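Gripper bench update: picking from the clear tub

Work on the shared gripper carried on through July, and the Oleck bench is now set up for it most evenings. The aim for this stage is modest. We want the gripper to reach into a clear plastic container, pick up one small white ball and put it down on the table without knocking the container over.

The fingers are the second pair. The first were too thin and bent when they closed. The new ones are dark, chunky blocks and they hold their shape, though the top edges have begun to wear and we will need another pair before the open day.
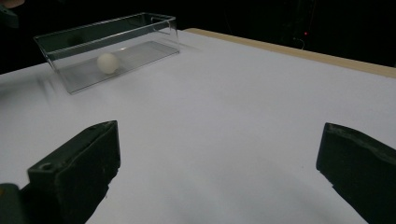
Words and picture: Recep Oral
Workshop news – Burkodano Makers

Clear plastic has given us the most trouble. The walls let the white table show through, so the software has little to go on except the bright line of the rim, and glare along the near side moves when the lamp moves. We tried the Fleury lamp on both sides of the bench and have settled on leaving it where it was. A ball lying near the far wall is harder than one in the middle, as a finger has to fit between the ball and the plastic.

So far we have logged 400 attempts by hand. The plan is to reach 1,000 before changing the fingers again, so that the old and new pairs can be compared fairly. One person can get through roughly 30 in an hour if the Odon controller behaves – it still drops its connection now and then and has to be switched off at the wall.

If you want to take a turn, Saturday afternoon is best. Please write down the misses as well as the hits, and note which side the ball was on. The log sheet is on the clipboard by the door. Leave the white board where it is on the bench, as the arm positions are measured from its corner.

Comments

Petra W.
Have you tried a strip of masking tape round the rim? It worked on our sorter when it kept missing the edge of a jar.

Recep Oral
Not yet. I'd like to finish the plain run first, then do a short one with tape.

Dunstan
What are the fingers printed in? Mine chip at the corners as well.

glenys_m
Can come on Saturday from two if someone shows me the log sheet.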